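**1/** Evening, all. I promised a few of you a thread on the Great Garage Sort, and since the kettle is on and my knees have given up for the day, you're getting it now. Fair warning that I do go on a bit about tools.

**2/** Some background for the newer folks: my aunt, Oda Halvorsen, moved into a smaller place in July and handed me everything from her workshop. She repaired sewing machines and radios for most of her life, and she never threw out a screw if she could put it in a jar. I said yes before I'd seen how many jars there were.

**3/** I did count in the end (of course I did). 893 loose screws, and that's only the wood screws! The machine screws are still in a coffee can giving me dirty looks. I've been sorting them by length into the little Costache drawers, the ones with the tiny label holders, and I find it so soothing that I forgot lunch twice.

**4/** The rule I settled on for hand tools is that everything goes down on the concrete first. If it goes straight from a box to a hook I never really look at it, and then I own three of the same thing and can't find any of them. On the floor I have to pick it up again, and that's when I decide.

**5/** Screwdrivers took the longest, and I blame sentiment. There are the stubby ones she kept in her apron, a whole family of wooden-handled ones that smell like her old shop (machine oil and peppermints), and then the long ones, which I have a real soft spot for. A long shaft gets you down into places where your knuckles have no business being.
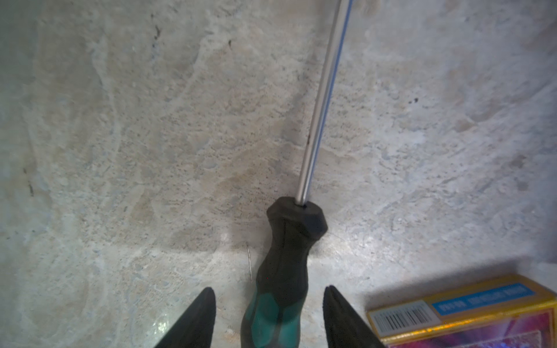
*Black and teal, with a good long shaft. Keeper!*

**6/** I love a handle with some shape to it. My hands aren't what they were, and a skinny smooth handle just spins in my palm when a screw is being stubborn. Give me a waist to hold on to and some ridges and I'm happy as can be. The color helps too, because a bit of teal is so much easier to spot at the bottom of a drawer than plain black on plain black.

**7/** Somebody asked what I'm hanging them on. It's a Tallov rail, 40 inches, screwed right into the studs over the bench. I thought about pegboard and then remembered the last time I had pegboard and every hook came out with the tool. The rail was a little more money and I haven't regretted it yet, though ask me again in winter.

**8/** The extra ones are going to the tool library over on Asteo Street. They've lent me so many things over the years (the tile cutter! twice!) that it feels lovely to carry a box in the other direction. Flatheads especially, they tell me people borrow those to open paint and they come home in a sorry state.

**9/** Still to do: the drill bits, the coffee can, and a crate my aunt labeled GOOD STRING. I peeked. It is very good string and I'm keeping all of it.

**10/** If you have a clever way to store the really long screwdrivers so they don't clatter every time the garage door goes up, please tell me. I've got a scrap of felt and a free morning, and I'll try pretty much anything. Off to drink this tea before it goes cold.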